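Search vacancies Keyword Town or postcode Go

Packing and tidying hands wanted, August, Ravidska workshop

Every job advert in this trade promises a dynamic team and a chance to grow. I have read plenty of them and believed few, so I'll keep to the work.

We need people to open and fold cardboard boxes, fill them, and leave the floor fit to walk on afterwards. The contract is six weeks. Pay is 395 a week before tax, paid on Monday. There is no bonus. A previous advert mentioned one and I still can't find out who wrote it.

You would work at the cloth-covered tables, usually on your feet. We have some 1000 cartons to get through for Mekum and a smaller lot for Joditz, who are fussy about flaps. Mekum say their order will not change. It has changed twice, so allow for that when you plan your evenings.

Experience: I'm not convinced it helps. Nghĩa Phí, who runs the tables, has had people arrive with certificates in packing who couldn't fold a lid square. He would sooner see you do it. The trial is an hour, paid, and involves 24 boxes.

The tidying is half the job, whatever your last employer called it. Plastic sheet, torn paper and bags end up on the floor during a shift, and a clean-up rota pinned to a wall has never yet picked anything up.

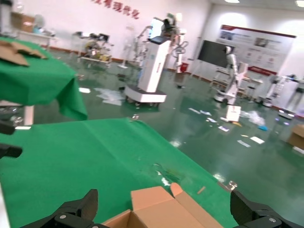 Flattened card gets stacked, plastic goes in a separate sack, and scraps are swept up before you leave. If you think that's beneath you, please save us both the bus fare.

We can't offer parking. The canteen is run by Cao and opens at noon, in theory. Bring sandwiches.

To apply, write a few plain lines to Tadhg Horgan at the Ravidska office saying which weeks you can do. No CV needed, and no covering letter about your passion for cardboard. I won't believe it.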